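Anel Buthelezi
2024-04-01

My August rule for shopping was simple: no coupon, no buy. I kept it for the whole winter also, and some people asked me how it goes. So, a small thread. (1/9)

First, the store matters more than the coupon. In Clultberg we have two supermarkets, and only Farkas lets you put a paper coupon on top of the loyalty price. The other one makes you choose. I lost money there for months before I read the small text.

Second, I keep the coupons by the date they end, the nearest date in front. Before I had them by product -- soap with soap, rice with rice -- and I found old ones every week. Very sad feeling.

Third, the Semevine app. You scan the receipt and you get points. 50 points is one dollar back. It is slow, but since I started I have 3457 points, so this is 69 dollars for taking photos of paper.

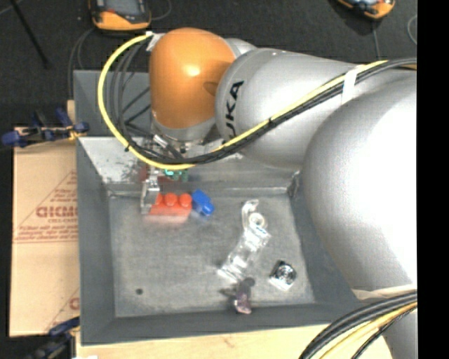

Please scan on the same day. The ink on some receipts becomes pale very fast, and then the app refuses them. I asked support two times and they said sorry, they cannot add the points by hand.

Fourth, do not buy a thing only for the coupon. I have at home eleven bottles of Tindetti dish soap. It was 40 cents each. It smells like a pear and my husband does not like it. We will be washing with pear until next year.

Maureen Lambert asked if I count the gas. Yes, I do now. If a store is not on my way home, the coupon must save me at least five dollars or I leave it. Thank you Maureen, this was a good question and I changed my habit after it.

The total from August until today: 178 dollars on coupons, and the Semevine money is separate. I know that other people save much more. For our family it paid the school shoes and one winter jacket.

Next I want to try the rain check at Farkas, when the shelf is empty and they give you a slip for the sale price. If you did it already, please write me how long the slip is good. (9/9)

40 comments · 178 shares

Back to top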